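Trummer Two-Arm Table Cell

Home > Equipment > Bench automation > Demonstration units

Item no. 966
Availability: to order
Demonstration: Stallunstead showroom, by appointment

The Trummer is a table-mounted cell with two robot arms for light handling work: sorting, placing, and moving small goods between a mat and a plate. The arms are fixed to rails on either side of a wooden top and work toward each other. It is supplied by Beltau with the table, rails, arms, grippers and cabling.

See it at work

The cell is shown running at our Stallunstead open days. Each demonstration takes 18 minutes and is followed by time for questions at the table. The handling set used is bottles of two sizes on a yellow mat, with toy donuts on a round metal plate at the far side.

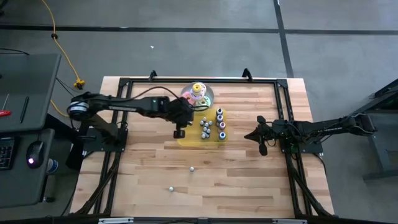 Booking a visit

The next open day is in August. Groups are limited to 18 people, and we ask for two contact names per company. Visitors may bring small items of their own to try, as long as they are dry, unbreakable and fit in one hand. Please send a list of these with your booking so that the operator can look at them first.

Allow about an hour for the full visit. Parking is at the rear of the building. Closed shoes are required on the showroom floor.

Options

Brilterari control package, with saved task routines
Replacement gripper fingertips
Spare mats
On-site setup and first-day operator training

Delivery and setup

The cell ships on one pallet and needs a level floor. Prices are quoted on request and depend on the options chosen. Quotes include delivery but leave out training, which is booked separately.

Page updated 19 Jul 2018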